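Wax bloom on relief portrait, shell or plaster investment?
Maddocks Sculpture Forum > Casting and Moulds

kilnside
I have a low relief portrait in Lolanov brown wax, 15 mm at the deepest point, background 4 mm. The foundry in Jirnness will take either ceramic shell or block investment. A white bloom has come up on the hair and collar since Tuesday. Does it need to come off before spruing, and which process holds the tool marks better?

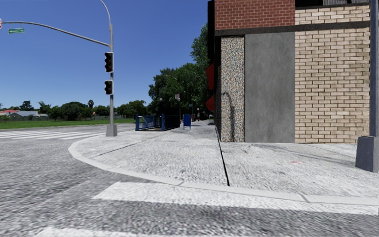 The tool marks are the whole point of the piece. I modelled the cheek with a toothed loop and left it. The last one I had cast came back with the cheek chased smooth and I had to recut it in the metal.

burr_and_rasp
Bloom is a surface migration from the wax blend. Wipe with a soft brush and a little isopropyl, let it flash off, then dip. Ceramic shell for anything with texture that fine. Block investment will print it too, but you get more flashing on a flat background.

ogee
Disagree on the flashing. Flashing comes from cracked investment, and cracks come from a rushed burnout. I've had nine reliefs done in block with no fins worth mentioning. Shell on a thin flat panel can bow if the backing isn't ribbed.
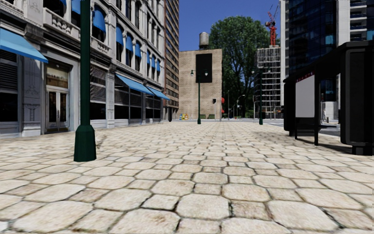
Octagonal slabs with smaller square stones between, lamp post at left.

burr_and_rasp
It bows if the wax bowed first. Lay it on glass.

ogee
The wax was on glass. The panel still came out with a 3 mm belly across the long side. It was sprued from one edge only, which I accept didn't help.

tallow
You're both arguing about the process when the chasing is what spoiled kilnside's last one. Put it in writing. My order for a relief:

1. Clean the bloom, then photograph the wax under raking light from two sides. Send prints with the job.

2. Sprue to the back only. Vents on the top edge, where they can be filed without touching the face.
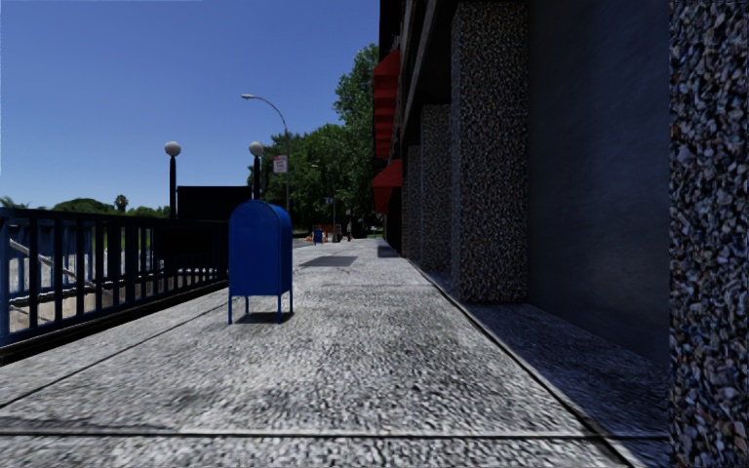 3. Mark on the order "face not to be chased, sprue stubs and fins only".

4. Ask for the raw casting after blasting, before patina. Use the finest grit they stock. Coarse grit will take off more texture than the investment ever did.

kilnside
Hadn't considered the blasting. The previous casting did have an even, greyish tooth all over, including areas I'd burnished in the wax. Would Prinero rubber have been the problem instead? That one was cast from a mould, and this one is direct.

burr_and_rasp
Unlikely if the rubber was degassed. Check the mould against the bronze. If the loop marks are in the rubber, they were lost later.

kilnside
Checked. They're in the rubber, quite crisp.

ogee
Then it's the grit or the chaser. I'd still go block.

tallow
Shell, ribbed back, 14 mm ribs at most or you'll get sink marks on the face. Keep the rubber out of the light, you may want it again.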